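Sourdough going stale by day two – what am I doing wrong?

marlow_bakes
4 October 2022
Hi all, I've been baking a loaf every weekend since January and I love it, but by the second morning it's only good for toast (and we do eat a LOT of toast). I keep it in a paper bag on the counter, cut side down.

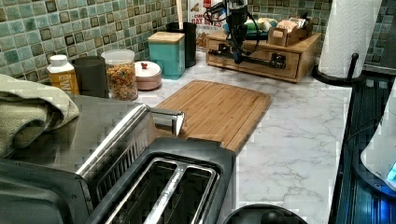
My flour is the strong white from Cordero and I go to 58 percent water, which felt safe for a beginner. Is it the flour, the bag, or me?

tildy58
Oh, I remember this stage so well! It's the water, dear. Go up by 10 and fold it a few extra times – it'll feel sticky and awful, and then one day it won't.

JuliánCampos
I'd disagree a little with tildy, sorry! More water helps, but paper is the real trouble. My grandmother kept hers wrapped in linen inside a lidded crock and it was lovely on day four.
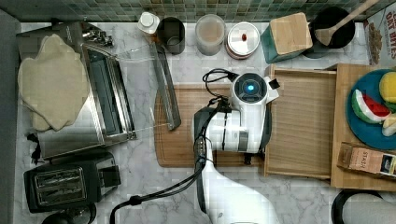 She also never cut it until the next day, however much we begged. Try the same dough first and change only the wrapping, or you won't know which one did it.

tildy58
A crock in my damp kitchen means mold by day three, Julián. Slice and freeze half, I say.

marlow_bakes
Thank you both, you're so kind! I'll do linen this weekend and more water the next. Loaf is around 500 grams of flour, if that matters.

JuliánCampos
That's a good size. Let us know how the linen goes!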